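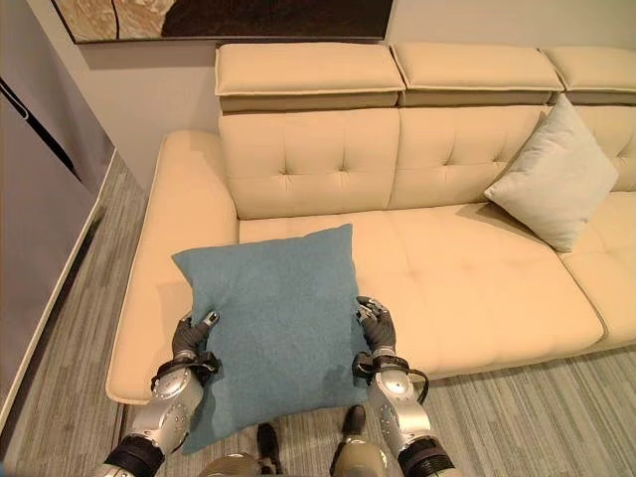 Blue-gray cushion with cream sectional, tufted back.

Home | About Us | Upholstery | Cushions | Contact

About Veltero

Veltero supplies sofas and throw cushions to furnished rentals. Gwendolyn Whitlock started the firm in Hutov with 28 cushion covers and one sofa -- the Montoya sectional, still in the range. We now hold over 1,000 covers in stock. Felt and leather are ordered separately. Leather swatches are sent on request.
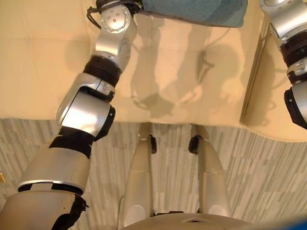

Teal fabric, beige surface, gray streaked floor.

Showroom open Monday from 10 a.m.

Print this page | E-mail this page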